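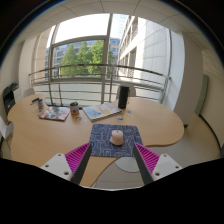

Plesent hand grip, both fingers open at the mat.

From: Sorcha MacAulay
To: gripper-users list
Date: September 2019
Subject: Re: Plesent hand grip, worth having?

Keogh wrote:

> Has anyone on the list got their hands on the Plesent grip from
> Delumetti yet? We have 200 to spend before the end of term and I'd
> like to know three things before I order. Are the fingers stiff enough
> for anything but sponge? Can one person hold it for a whole session?
> And does the wide lens get in the way when you come to look through
> the recordings?
>
> We've been using the Plallis tongs since February and I'm fed up with
> the hinge.

Hello Keogh, hello all,

Yes, I have one on loan, and I like it very much! I'll try to answer in order, though I've only done the smaller jobs with it so far (desk things, mostly, picked up off a mouse mat and put back).

Fingers first. They're the ribbed kind with a flat dark pad on the inside, and they give along their length when you squeeze, so they wrap a bit round whatever you've got hold of. Stiff enough for a mouse, a full mug, a stapler. I did find a paperback slid out if I took it by the spine, but held across the short side it was fine. The pads wipe clean with a damp cloth. If your hinge trouble on the Plallis is the same as mine was (that horrible sideways wobble after a few weeks), you'll be delighted, there's none of it so far.

Holding it is the part I'd be more careful about. I was happy for 40 minutes and grumpy by 60. It sits nicely in the hand but all the weight is forward of your wrist, and you notice that most when you're hovering with the fingers open, waiting to go in. We swap over at the half hour now and get on much better.
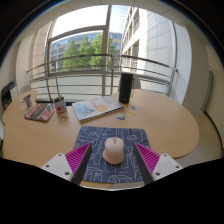
Lined up on the mouse, fingers open.

As for the lens, I'd say it's the best thing about it. Yes, everything bends, and the window railing at our place looks like a hammock, but you get both fingertips and the whole table in one go. When I sort recordings afterwards I can tell at once which thing on the desk we were going for. With the narrow lens I tried before, I lost the fingertips completely whenever I tilted my hand.

Two grumbles. The storage fills up sooner than I'd like: we stop at 1000 short clips and copy them over. And the printed guide skips straight from unpacking to calibration without saying how tight the bracket screws ought to be. Delumetti did reply when I wrote to them and the answer was "finger tight, then a quarter turn", so there you are, saved you an email.

I've got it for a bit longer, so if you want me to try anything particular, send me a list. I was going to have a go at cutlery next, and then small bottles with the lids on.

All the best,
Sorcha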